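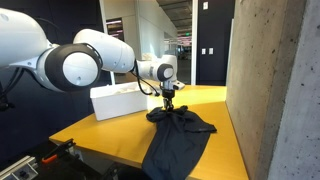
About Gostarwood

We write about local politics in and around Bastach, and we teach people how to follow it for themselves. Gostarwood is a small company, independent of every party, and we've been in two rooms above Doucette Street for nearly all of our life so far. If you've ever come out of a public meeting wondering what on earth was just agreed, you're our kind of person and we'd love to meet you.

Our week has two halves. One is the bulletin, which goes out by email and covers what the council is deciding, who spoke for and against, and what happens next. The other is the evening classes, where you learn to read an agenda, ask a question in the chamber, look up a planning application or make sense of a manifesto. Plenty of people start with one and drift into the other.

How we began

Fitriani Lumbantobing started Gostarwood after nine years as a committee clerk. She had sat through hundreds of hours of debate and typed up most of it, and the bit she liked best was the ten minutes afterwards in the corridor, when someone from the public seats would come over and ask her what a word meant. Deferred, noted, received, referred back: they sound alike and they do very different things. She began writing the answers down on cards. The cards turned into a leaflet, the leaflet got photocopied far more than she'd expected, and one February she handed in her notice and printed the first bulletin with the last of her holiday pay.

That first issue went to 62 people. Most of them had once asked her a question in the corridor. It had a spelling mistake in the headline and a very long piece on bus shelters, and we still get asked for copies of it!

The bus shelter piece is a fair guide to what we enjoy. It followed one decision all the way through, from a grumble at a ward surgery to a line in the capital programme, and it named each vote along the way. National politics gets plenty of attention already. A shelter that takes four years and three changes of leader to arrive doesn't get much, and we think it's every bit as interesting.

What we cover

Bastach has 23 wards and we report on all of them, though we'll admit the town centre ones get more than their share when there's a big planning row on. We go to full council, cabinet, planning, licensing and the scrutiny panels. We also turn up at parish meetings when we can, and those are often the liveliest of the lot.

In election season the bulletin gets longer and comes out more often. Each candidate in each ward is sent the same questions on the same morning, and we print the replies in full, in ballot paper order. If somebody doesn't answer, we leave their space blank with their name above it. We don't endorse anyone and we don't predict results. Readers sometimes wish we would (there's a running plea for a swingometer), but we'd sooner spend the time on what the candidates have said they'll do.

Between elections we keep a promises page. It lists what the people who won said they would do, with a link to the leaflet or speech it came from, and a note each time something moves. Updating it is slow, fiddly work and Fitriani loves it more than is probably healthy.

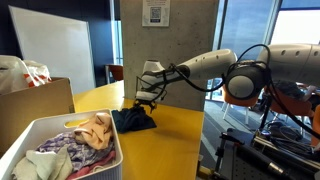 The evening classes

Each class lasts 90 minutes, with a break for tea, and you don't need to know anything before you come. We mean that. People arrive who have voted in every election for half a century, and people arrive who have just got their first polling card, and they end up sharing a table and arguing about parking.

The classes running at the moment are:

Reading an Agenda. Where to look first, what the appendices are for, and how to spot the item that everyone will be shouting about next month.

Your Three Minutes. Speaking at a public meeting. You'll write a short speech, cut it in half, and give it to the rest of the room. Nerves are welcome.

Who Decides That? Parish, district, county, Westminster, and which of them to write to about a pothole, a school place or a noisy pub.

Following the Money. Budgets, reserves, grants and the council tax, taken slowly.

What They Promised. A comparison of manifestos old and new, with real ones spread out on the table. It runs only when there's a vote coming up, and it fills fast.

We keep groups small so that everyone gets to talk. If you'd like us to come to your library, sixth form, union branch or residents' association, write to us and we'll find an evening.

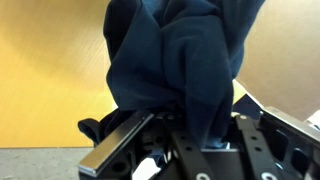
Following the Money is the class we get the most letters about, and it's the one we'd teach every night if we could. A draft budget is published as one enormous document, and the saving that will close your nearest day centre may be a single row in a table with a dull title. Last winter's had been amended so often that the cabinet's own summary disagreed with the annex. Think of that dark blue cloth, all creases and deep folds with the bottom of it squeezed tight, and you've got a good idea of how the thing looks on the first evening. So we take one fold at a time. We pick a service that somebody in the room uses, find what was spent on it last year, find what's planned, and then go hunting for the sentence that explains the difference. By the second week people are doing it on their own streets and bringing in questions that we have to go away and look up.

Pindico, our archive

We kept so many papers that the back room became hard to walk through, and out of that came Pindico. It's our searchable archive of council minutes, reports and election leaflets, free to use from any computer or phone. Type in the name of your road and you'll get every mention we've managed to find. The oldest leaflet in it is a single sheet on street lighting, lent to us by a reader whose grandmother had used it as a bookmark.

Old leaflets are wonderful things. They tell you what people were cross about, which promises come back every ten years, and how very fond everyone once was of exclamation marks. If you have any in a drawer, from any party or none, please let us scan them. You'll get them back in the same envelope.

How we're paid for

Readers pay for most of what we do. The bulletin costs £4 a month and there's a free edition for anyone who'd find that a stretch, with no form to fill in. Class fees cover the rest, along with a little income from talks. We don't take money from parties, candidates, councils or developers, and if a reader who pays us is standing for election we say so in any piece that mentions them.

Around 60 people a term come through the classes now, and we'd like to offer daytime ones too for those who work evenings or can't leave children at home. We're looking at a ground floor room for that, as the stairs at Doucette Street are steep. Until we have it, please tell us if stairs are a problem and we'll put you in one of the groups that meet at the library.

When we get it wrong

We do, now and then. Corrections go at the top of the next bulletin, in the same size of type as everything else, and the original piece in Pindico gets a note attached so that the mistake and the fix can be read together. Councillors of every colour ring us up to complain and we're always pleased to hear from them. Some of our best stories have started with a councillor telling us we'd missed the point.

We ask one thing of people in our classes and on our letters page, which is to argue with what was said and leave the person alone. It makes for better arguments, and much funnier ones.

Come and say hello

The door on Doucette Street is open most mornings from ten. Ring the top bell and give it a good long push, because the lower one belongs to the dentist. There's a kettle, a wall map of the wards with far too many pins in it, and usually an argument already going about whether a by-election is due.

To join a class, get the bulletin or lend us a leaflet, use the contact page and say which one you're after. Fitriani reads everything that comes in and tries to reply by the end of the next working day, a bit later if full council has overrun.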